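Cletia Introduces Upholstery Care Program for Gym Benches

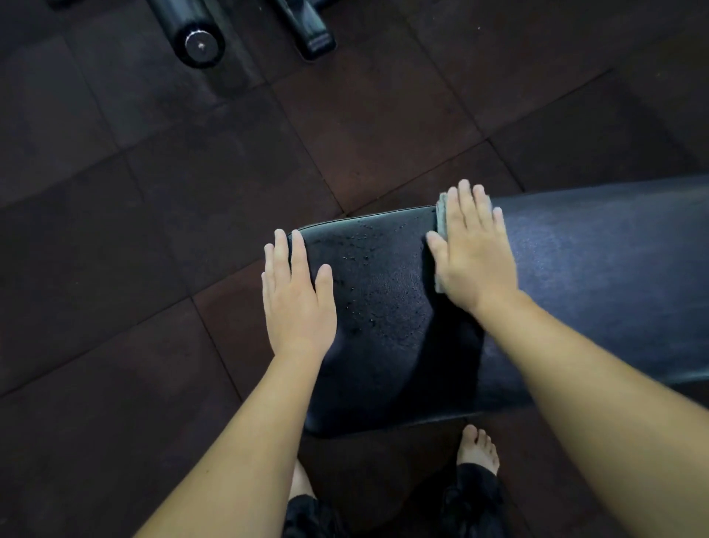
How often should a padded gym bench be wiped down?
After every user, with a fuller cleaning of pads, seams and undersides at the end of the day.

BORNURA, 1 December 2023 — Cletia, a supplier of cleaning and maintenance goods to fitness facilities, today announced the Penry Bench Care Program, a written procedure and supply kit for vinyl-covered exercise benches. The program covers flat benches and adjustable benches with separate seat and back pads.

The procedure treats the joint between seat and back as its own cleaning zone. Liquid left on the seat pad can run toward this joint, where a flat wiping motion does not reach. Staff are instructed to fold a towel into a narrow strip, set it on edge along the joint, and draw it from one side to the other under light hand pressure. The pad faces are wiped separately, from the joint outward, with a second towel.

Droplets are to be lifted with a dry towel before any cleaner is applied. Wiping cleaner into standing moisture dilutes it and leaves smears in the sheen of glossy vinyl. Cleaner is applied to the towel, never sprayed onto the pad, and is kept off stitching and staple lines. Adjustable benches are locked in position before the user or staff member leans on either pad.

Cletia tested the procedure in October at 2 fitness centers with a combined 80 benches. Staff logged 1,166 end-of-day cleanings during the test. The log sheet was shortened afterward, and the instruction on towel folding was moved to the front of the wall card.

Each Penry kit contains gray textured towels, a wall card, log sheets and a concentrate of Gredance, the company's neutral-pH vinyl cleaner. The concentrate is supplied without fragrance or dye. Towels are machine washable and should be laundered without fabric softener — softener residue reduces absorbency.

An initial run of 1,000 kits is available to order through Cletia distributors. Refill towels and concentrate are sold separately. The wall card may be copied for use within the purchasing facility.

Last updated: at time of release

This site uses cookies to remember your settings. Accept | Manage preferences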